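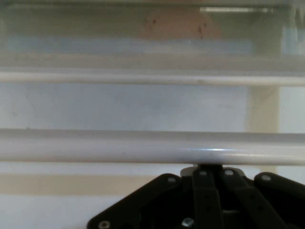 Gripper up against the rod, 3 Sep 2025

I'd wanted to see the new Plirkero newsroom in Demham ever since they went on the air in June, so when the station announced a visitor afternoon I signed up the same hour. There were 35 of us, split into two groups, and mine got the studio first. Lucky us!

The set is smaller than it looks on TV. Everybody says that about studios, I know, but I really did stop in the doorway. The anchor desk is a long curve in a sort of oatmeal color, and behind it is the big screen, 40 feet wide and made up of 324 panels (our guide was very proud of that number and told us twice). They ran the evening opener for us with the lights down and I got goosebumps.

I liked the weather corner best. It swings around on a track so the same floor can be used for interviews, and two of us were allowed to push it. Heavier than you'd think — I needed a second try.

The control room was a squeeze. We went in 5 at a time and watched a rehearsal cue go wrong, which was more fun than if it had gone right. Chambi, the firm that did the lighting, had a table in the hallway with color samples, and I spent far too long there.

Coffee was fine, cookies were gone by the time my group got out. Parking is on the Dendcombe side, and you'll want the back entrance, because the front one is for staff only.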